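Section 7. House rules for the bin-picking cell

Applies to the Hennessy benches at Flermont and Prarkton. Issue of 7 Aug 2026, which replaces the laminated sheet by the kettle. The laminated sheet may now be used as a placemat.

Read the whole section before your first shift on the cell. It is shorter than the induction video and has fewer stock photos of people pointing at clipboards.

7.1 Before you power up

1. Sign the cell log. Initials are fine if they are your own.
2. Walk the floor side of the bench. Any cable lying where a boot would naturally land gets moved now, by you.
3. Press each emergency stop, confirm that the controller reports it, and reset. An e-stop that has only ever been admired is a red ornament.
4. Check the bin clamps by hand. They should not shift when you lean on the bin wall.
5. Check the bin corner against the blue tape on the tabletop. If the tape has lifted, replace it before you touch the program, and write "tape" in the log so the next person understands why the offsets look odd.

Note: The tape is a reference for people. The robot has its own frame, has never looked at the tape, and will cheerfully drive to where the bin used to be.

7.2 Dressing the arm

6. With drives off, follow the hose and cable bundle from the upper arm down to the tool. Look for rubbed patches, sharp bends and wraps that have begun to creep.
7. Leave enough slack for the wrist to turn through its full programmed range. Then jog it through that range at reduced speed and watch the loop, not the screen.
8. Tape is accepted as a temporary wrap. Temporary means until the next maintenance slot, whatever the colour of the tape and however proud of it you are.

Caution: The deepest part of the bin is where a loop is most likely to catch on a wall or a part. Do the slow run down there, and do it again after any change of tool.
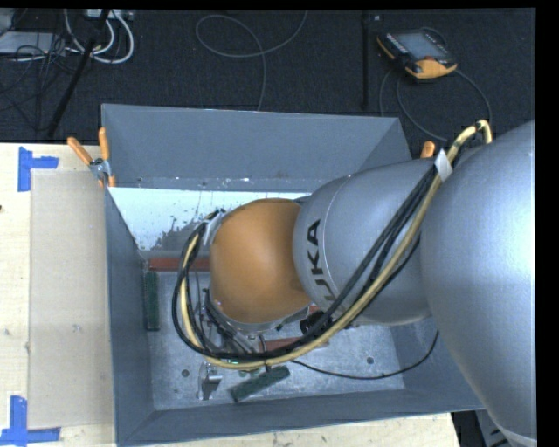
Aidan Ó Súilleabháin, commenting on the draft, asked that the slow run be done with parts in the bin as well as with it empty, as a bar standing against a wall takes up room the empty-bin path assumes it has. He also asked that "slow" be given a number before somebody supplied their own. Both points were accepted, the second with some embarrassment.

9. Repeat the slow run with a mixed load. Manual reduced speed on this cell is capped at 60 mm per second, below what the controller would allow you. Leave it there.

7.3 Loading the bin

10. Stop the arm and park it clear of the bin. "It's only waiting" is not a parked position.
11. Place parts by hand. Tipping them in from a tub is faster, louder and hard on the paint.
12. Keep the load under the rim on all sides. The maximum depth for loose parts is 17 cm.
13. Remove any offcut or fragment you can't match to the parts list. The cell will try to pick it, and it will spend the whole afternoon trying.

7.4 The teach pendant

14. One person holds the pendant, and that person is the only one who moves the arm. If you hand it over, say so out loud.
15. When you have finished with it, hang the pendant on its hook. The floor is not the hook. At Busport a replacement cost us 875 dollars and a fairly chilly meeting.
16. Coil the slack in the pendant cable away from the arm's reach.

7.5 If it stops

17. Leave it stopped. Read the fault and write it down word for word, including the bits that make no sense.
18. Look into the bin from outside the guarded area. If a part is jammed under the wrist, do not pull it free with the drives live. The arm may be holding more force than it looks.
19. Isolate, lock off, clear the part, then check the cable loop again from step 6.
20. Restart at reduced speed and watch one full cycle.

Note: Three resets of the same fault in one shift is the limit. After that, tag the cell out and ring maintenance. A fourth reset has been tried at both sites.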